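Home | Archive | Eating | About | Search

The Ramen Shelf

24 April 2021 - 4 min read

I have moved the ramen again. It used to live in the cupboard over the stove, where it shared quarters with the good olive oil and a bag of lentils I bought during a period of self-improvement. Then it lived in the drawer under the toaster, until the drawer stopped closing. Now it has a shelf of its own at shoulder height, next to the tea, and I think we all know what it means when a food gets promoted to shoulder height.

The reorganizing started because of a spice rack. I ordered it from Drodero, who sell the kind of kitchen fittings that arrive flat and stay flat until you cry. It was supposed to hold everything I own in little jars. It holds half of what I own, in little jars, and the other half is in a shoebox marked SPICES 2, where the cumin went. I own a lot of cumin. Every time I plan to cook something ambitious I buy cumin first and then lose interest.

So, with the spices promoted to the wall, a shelf came free, and I had to decide who deserved it. The candidates were canned tomatoes, rice, breakfast cereal and noodles. A sensible adult would have picked the tomatoes. I stood there for a while with a can in each hand and pretended to think about it.

I grew up on the beef one. When we lived in Taltport there was a store at the bottom of our hill called Zekura, and it sold fishing line, birthday cards, and instant noodles in every flavor so long as it was beef or chicken. Chicken was for when you were sick. Beef was for the rest of your life. I was allowed to make it by myself before I was allowed to use the good scissors, and I took the responsibility seriously, meaning I stood on a chair and stared at the pot until it boiled out of embarrassment.

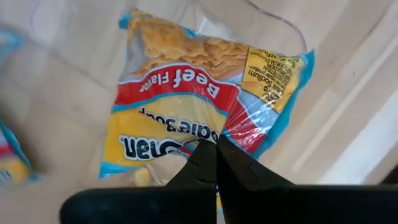 My method has not improved much since the chair. I still break the block in half before it goes in, which I'm told is a crime, and I still do it inside the wrapper, so that I can open the thing and shower the counter with crumbs. I've tried doing it carefully over the sink. Then the crumbs are in the sink, and I have to look at them while I do the dishes.

As for the seasoning, I use two thirds of the packet. I read the sodium line once, years ago, all the way across, and it has stayed with me like a bad review. Two thirds feels like a compromise between a person who wants to live and a person who wants soup. The last third gets folded over and put in the shoebox with the cumin, where I now have a small collection of folded-over packets that I will never use and can't throw away.

I have been through an egg phase (soft, stirred in at the end, fine) and a peanut butter phase (short). For one whole October I put frozen peas in everything and told people I was eating vegetables. At the moment I'm on scallions, which I grow in a glass on the windowsill out of the cut-off ends of other scallions. They come back thinner each time and with less enthusiasm. I know how they feel.

I did once buy the fancy kind. There is a brand called Pop that comes in a stiff little carton with a story on the back about wheat, and it costs as much as a sandwich. The noodles were very good. I ate them at the table, with a napkin, and was hungry again before I'd washed the bowl. The carton is still around somewhere. I think it has batteries in it.

Anyway, the shelf. The noodles stand up on their ends now, like records, with the beef at the front. The tomatoes went over the stove with the lentils, and the cereal is on top of the fridge where it gets dusty and I get to use the step stool. The drawer under the toaster closes again - I've opened and shut it several times today for the pleasure of it. There's already a roll of tape in there, and a takeout menu, and one packet of soy sauce.

Recent posts
The Step Stool Question
Everything I Know About Lentils
A Drawer for Bags Full of Bags
Three Soups I Regret

Older | Newer | Back to top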